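Notes for the August growers' evening, Yorath hall. Keep it to 10 minutes, questions after.

Start with the flock. We run 6 milking ewes and a ram called Mudico at Clillell. He came to us from Fliletti and has been steady on his feet and easy to handle. Mention that we looked at his mother's udder before we bought him. 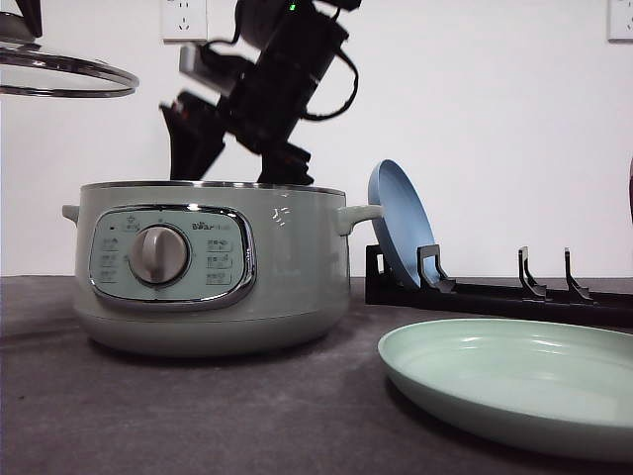 Phong Võ

Next, feet. We trim twice a year and check after every wet spell. Any ewe that goes lame 2 times in a season does not get bred again. Expect an argument from the back row on this. Let it run a minute, then move on.

Hay: we put up some 900 bales last summer and had a few left in spring. First cut went to the ewes in late pregnancy, second cut to the lambs. 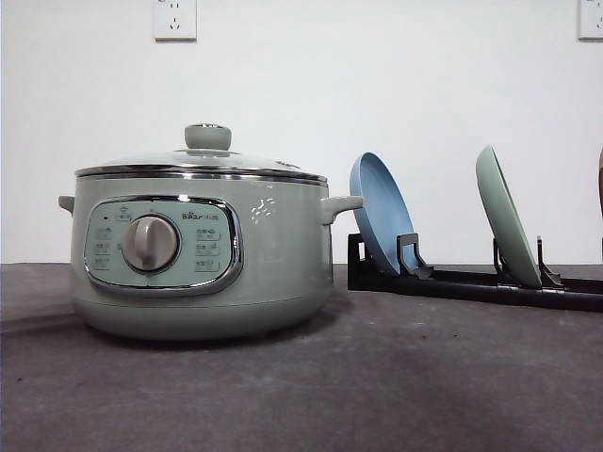 Lambs stay with the ewes overnight until they are eating well, and we milk mornings only during that time. Bảo Sầm has the weight sheets if anyone wants a copy.

Last point, fencing. Walk the line before you turn them out. Then take questions.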